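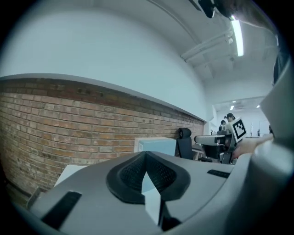
Does the home leg first hurt you in a two-leg semifinal? Our match data can't tell us, and I doubt the people who say it does have looked at more than a handful of ties.

October notebook, football modeling, entry started after lunch. Florencia wants the two-leg page done before the preview pieces go out, so I'm writing down where it stands and what I don't trust.

Data first. Pulled the knockout ties again from Mernevis and threw out single-match finals, neutral venues and anything decided by a walkover. That leaves 53 ties. I had hoped for more. The earlier pull looked bigger only because each leg was stored as its own row and the join counted some of them twice. Fixed now, old file renamed so nobody loads it by accident.

Of the 53, the team at home in the second leg went through more often, yes. But the group winners usually get the second leg at home, at least in the first knockout round, and group winners are on the whole better teams. So we may just be measuring that good teams win. Every TV panel repeats the home-second thing as if the draw were worth a goal. I'd like to see someone separate the two before I put it on a page with our name on it.

Tried to separate them anyway. Used Vinh's strength ratings from before the first leg and kept only ties where the teams were close. Down to 22. With 22 ties you can get any answer you like by moving the cutoff for "close." I moved it twice to check and the edge got smaller, then came back. Not reporting that as a finding.

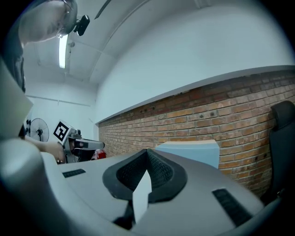
Uyên Diệp disagrees, and her note is pasted in as she sent it: I think you're being too strict. Fans don't need proof, they need a fair guess, and 22 close ties that lean one way is still a lean. Say it's weak and print it. Also you should split out extra time, since the home side gets the extra half hour in front of its own crowd, and that's a real thing even if the rest is noise.

Fair point on extra time. Looked: 4 of the close ties went that far. I can't split 4 into anything. If she wants it in the text she can write the sentence and sign it.

Comebacks. Sandix (the model, version from last spring) gives a team two goals down after the first leg a chance that looks too high to me. Thư thinks it's because the scoring rate is held flat through the match, when a team that needs goals pushes forward late and leaves space behind. That would cut both ways, more goals for and more against. I'm not convinced it explains the gap. We also remember the famous comebacks and forget the dull second legs where the trailing side passed it around for an hour and went home, so my own sense of "too high" or "too low" isn't worth much either.

Away goals: still in the code as a tiebreaker for the older seasons, correctly, and switched off for the newer ones. Khoa found a spot where the switch reads the year the season ended and the table stores the year it began. One season was scored under the wrong rule. Rerunning tonight. I don't expect the headline number to move — but I said that about the double rows too.

To do:
Rerun with the season fix, save under a new name.
Ask Vinh if his ratings use any results from after the first leg. If they do, the close-tie check is useless.
Uyên to draft her extra time line or drop it.
Tell Florencia the page can have the raw table and no claim about the draw.

5:40, rerun started. Leaving it going.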